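The long way round to Plostport
11/3/19

Nayara Aguiar has been refused entry to the closed zone around Plostport seven times, and she has kept every refusal slip. "They're on rather nice paper," she says. "Someone in the ministry cares about stationery."

She spent last June on the other side of the Jirkberg checkpoint, writing down what people told her while they queued. Most of it was complaint, and most of the complaint was about the queue. "You expect to hear about the shelling. You hear about a man who pushed in."

The shelling comes up eventually. Families who fled Grollent when the ceasefire failed still talk of going back for the washing. Aguiar puts the number now living in the old cannery at 3000, a figure the army disputes on the grounds that the cannery is shut.

"I asked the spokesman where they were, then," she says. "He said he would look into it. He has been looking into it since the spring."
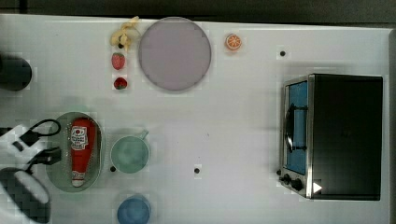
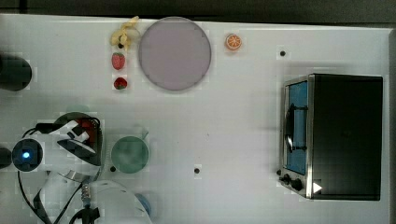 "A pass is a matter of opinion"

Her colleague Eftychia Fragkou, who did get in, is less amused. She was given three hours and an escort who wished to discuss football. "I saw one street," she says. "It was a very clean street. I believe it had been chosen."

The next street she only heard, when a door opened and a woman shouted for flour. The escort turned up the car radio.

Fragkou has applied again. The form now asks for the purpose of the visit in no more than 100 words, and she has written "flour".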